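Cahier d'atelier - 22 septembre 2020

Reprise du lot Grimitbridge. Colle de peau, encore. Rimantas voulait passer directement à la vinylique pour les coulisses, j'ai dit non, on finit comme on a commencé.

Bain-marie lancé en arrivant. Perles mises à gonfler hier soir dans l'eau froide, belles ce matin, bien translucides, pas de coeur dur. Le pot de gauche sentait un peu, jeté. Celui de droite ok.

Essai sur chutes de hêtre d'abord. Colle trop épaisse, elle file au pinceau au lieu de couler. Ajouté de l'eau chaude par petites cuillères. Deuxième essai mieux. Serré 10 minutes trop tard à mon avis, le joint avait déja pris une peau. Il faut vraiment chauffer les pièces avant, l'atelier est froid dès qu'on ouvre côté cour. Lampe infrarouge à sortir de la réserve (étagère du fond, derrière les serre-joints à pompe).

Queues d'aronde du tiroir du haut : jeu sur deux queues, côté droit. Placage de noyer pour rattraper, fil dans le sens de la queue. Collé, arasé au ciseau demain.

Coulisses : usure classique, creusées vers l'avant. Kirsty propose de rapporter une alaise sur toute la longueur, moi je préfère une pièce courte en sifflet, on garde plus de bois d'origine. On en a parlé trop longtemps. Décision : sifflet à gauche, alaise à droite et on compare en février quand le chauffage aura bien tout séché. Noter au crayon sous le fond qui est quoi, sinon on ne s'en souviendra pas.

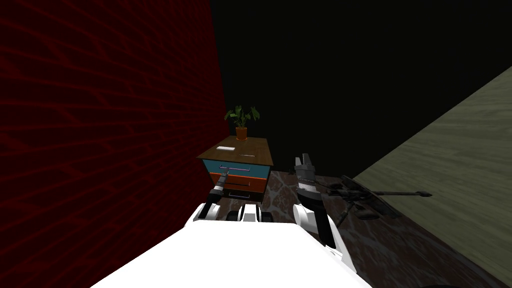
Heather Halliday : le sifflet tiendra, mais pas avec ta colle allongée comme ça. Sur un joint en bout comme celui-là il faut encoller deux fois, une première couche qu'on laisse boire, puis la vraie. Et arrête de poncer les faces avant collage, un coup de rabot bien affuté et c'est tout.

Noté. Double encollage essayé sur trois chutes, à casser demain à l'étau. Pour le rabot, d'accord, mais le fer du petit est à refaire, une brèche au milieu. Qui l'a passé sur un clou ? Bref. Affûtage en fin de journée si j'ai le courage.

Humidité du bois : lecture 8 % sur les tasseaux neufs, les vieux panneaux sont plus haut, pas de mesure fiable à cause de la cire. L'appareil Clolel déraille dès qu'on pique près d'une ancienne finition. Reprendre après décirage.

Décirage justement. Essence de térébenthine, laine d'acier fine, petites surfaces. Ça vient bien sur les côtés, très mal sur le dessus, il doit y avoir autre chose sous la cire. Gomme-laque ? Test à l'alcool dans l'angle arrière : ça colle au chiffon, donc gomme-laque, au moins par endroits. On ne décape pas tout. Nettoyer, revernir au tampon par-dessus si ça accepte.

Gomme-laque à préparer, paillettes blondes, 109 g pesés pour le grand bocal (visais moins, la main a glissé, compensé en alcool). Laisser fondre jusqu'à demain, secouer en passant. Filtrer au bas nylon, pas au filtre à café, la dernière fois c'était interminable.
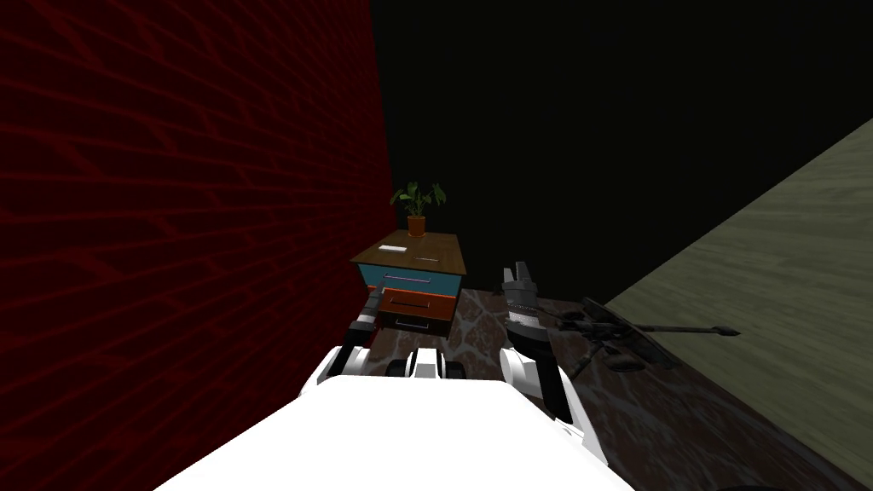 Filtré ou pas, de toute façon je ne commence pas le tampon avant que la poussière soit retombée. Fraser ponce ses plateaux pour Hisetside jusqu'à midi demain. Donc tampon l'après-midi, porte fermée, aspirateur éteint.

Quincaillerie : boutons en laiton du lot MacKinnon reçus, filetage trop court, il manque presque un demi-centimètre pour traverser la façade. Soit on fraise l'arrière, soit on renvoie. Je penche pour renvoyer. Lilibeth appelle.

Serrures : deux sur trois fonctionnent. La troisième, ressort cassé, la gache est tordue aussi. Démontée, pièces dans la boîte à vis rouge avec étiquette. Ne PAS vider la boîte.

Temps passé sur les collages : trop. J'avais compté jusqu'à 30 minutes par tiroir, serrage compris, on est loin du compte avec les rattrapages. À revoir dans le devis avant d'envoyer la suite, je ne veux pas refaire le coup du buffet.

A faire :
- casser les chutes, noter où ça lâche (bois ou joint)
- araser placage noyer
- fer du petit rabot
- perles de colle, il reste un fond de sac, commander
- lampe infrarouge
- papier paraffiné pour isoler les cales, on a encore collé une cale au tiroir, décollée à la vapeur, trace légère à reprendre

Bain-marie éteint, débranché. Pot de colle au frigo, couvercle fermé cette fois.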